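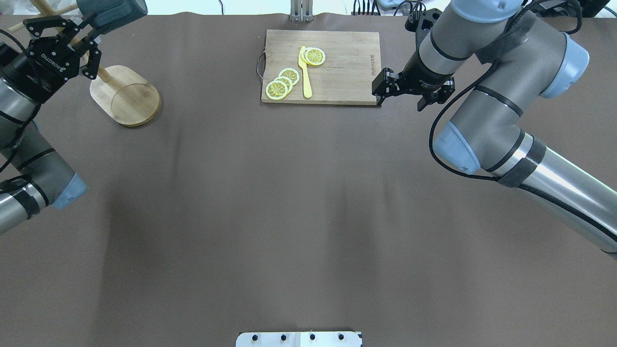
Lemon cordial takes one evening and the following morning. You need lemons, sugar, water and a bit of citric acid, and the only special equipment is a thermometer. I make it in May and again in the fall, when the market in Kundale has lemons by the case.

The method below makes a strong syrup that you dilute to drink. It keeps in the refrigerator for three weeks and in the freezer for much longer.

## What you need

- 8 medium lemons, unwaxed if you can get them
- 1000 ml water
- 800 g white sugar
- 20 g food-grade citric acid
- a pot that holds 3000 ml or more
- a fine strainer and a piece of muslin
- a kitchen thermometer
- clean glass bottles with tight caps

Use a stainless steel or enamel pot. Bare aluminum reacts with the acid and gives the syrup a metal taste.

Citric acid is sold with the canning supplies in most grocery stores. You can leave it out, but then use two more lemons and plan to drink the cordial within ten days.

## Preparing the lemons

Scrub the lemons under warm water with a vegetable brush. If they are waxed, put them in a colander, pour a kettle of hot water over them and scrub again. Dry them with a towel.

Peel six of the lemons with a vegetable peeler, taking only the yellow part. White pith is bitter, and the bitterness gets stronger overnight. If a strip has a thick white back, lay it flat and shave the pith off with a small knife.

Cut the peeled lemons in half and juice them. Strain out the seeds, cover the juice and put it in the refrigerator.

Slice the last two lemons into thin rounds, peel and all, and pick out any seeds. The rounds go into the pot with the strips of peel. Cut them on a board you don't use for onions or garlic.

## The evening

1. Put the water and sugar in the pot over medium heat. Stir until the liquid is clear and you can't feel any grains on the bottom with the spoon.
2. Bring it just to a simmer and turn off the heat.
3. Add the peel and the lemon rounds. Push them under with the spoon.
4. Put the lid on and let the pot cool on the stove for an hour.
5. Move it to the refrigerator overnight.

Ten hours is a good length of time. I have left it for eighteen and the result was bitter – drinkable, but not something to give away.

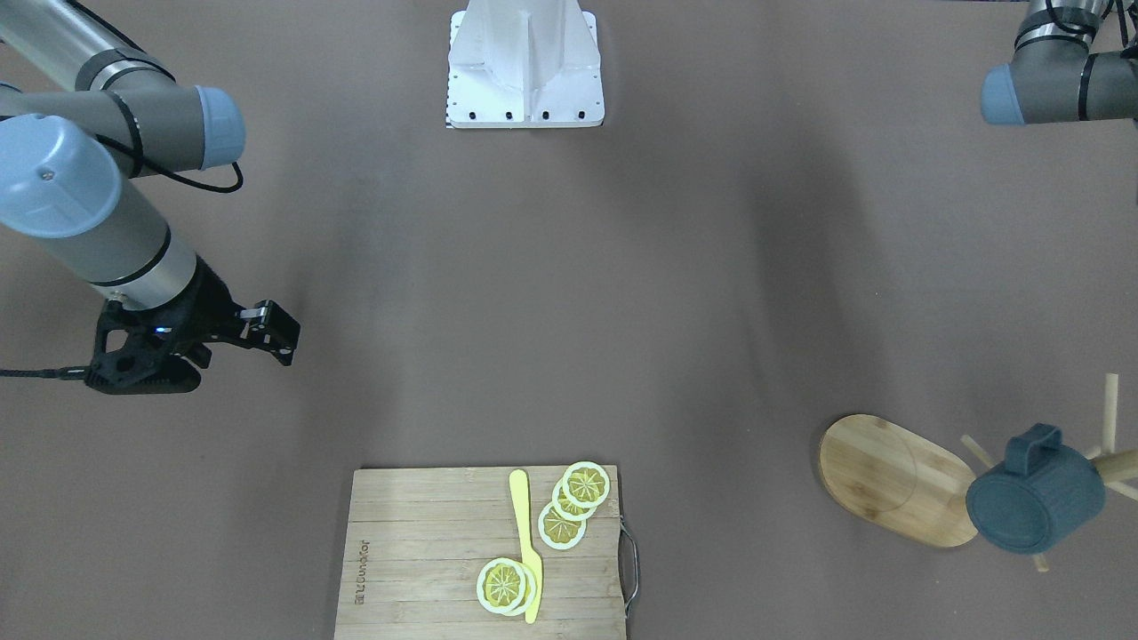 *A small kitchen setup on the table.*

## The morning

Before you start, wash the bottles and caps in hot soapy water and rinse them well. Stand the bottles in a cold oven, set it to 250°F and leave them for 20 minutes once it has come up to temperature. Boil the caps separately in a small pan for five minutes.

1. Lift out the peel and lemon rounds with a slotted spoon. Let them drain over the pot. Don't squeeze them.
2. Add the chilled juice and the citric acid.
3. Heat gently, stirring, until the thermometer reads 79°C. Hold it there for five minutes. Don't let it boil, or the fresh flavor goes and it starts to taste like hard candy.
4. Line the strainer with damp muslin and pour the syrup through into a large jug. It drips slowly at the end. Leave it alone and it will finish.
5. Fill the warm bottles to within half an inch of the top and cap them right away.

Let the bottles cool on a folded towel. A cold stone counter can crack them.

Write the month on a piece of tape and stick it to the bottle. This recipe isn't tested for shelf storage, so once the bottles are cool they go in the refrigerator.

## Serving

Start with one part cordial to five parts cold water. Sparkling water needs a little more cordial. For hot lemon, use two tablespoons in a mug and top up with water that has stood for a minute after boiling.

It also works brushed over a plain cake while the cake is warm, or stirred into yogurt.

## If something goes wrong

**It's cloudy.** Usually the muslin was too coarse, or the syrup was pressed through instead of left to drip. The taste is the same. Strain it again if the look bothers you.

**It's too sweet.** Add citric acid a quarter teaspoon at a time, stirring and tasting between each one.

**Sugar crystals form at the neck.** Wipe the neck of the bottle with a hot cloth after pouring. Crystals inside the bottle will dissolve if you stand it in warm water for a while.

**It fizzes or smells like yeast.** Throw it out. Open the bottle over the sink with a towel around the cap.

## Freezing

Use plastic containers and leave an inch of space at the top. With this much sugar the cordial stays slushy, so you can spoon out what you need and put the rest back. Ice cube trays work too, though the cubes are sticky and need a bag of their own.

## The leftover peel

Roll the drained strips in sugar and dry them on a rack for two days, or chop them into marmalade. The rounds are softer and break up, so I use those in a pound cake – the Flemmont kind with buttermilk. Whatever is left can go in the compost.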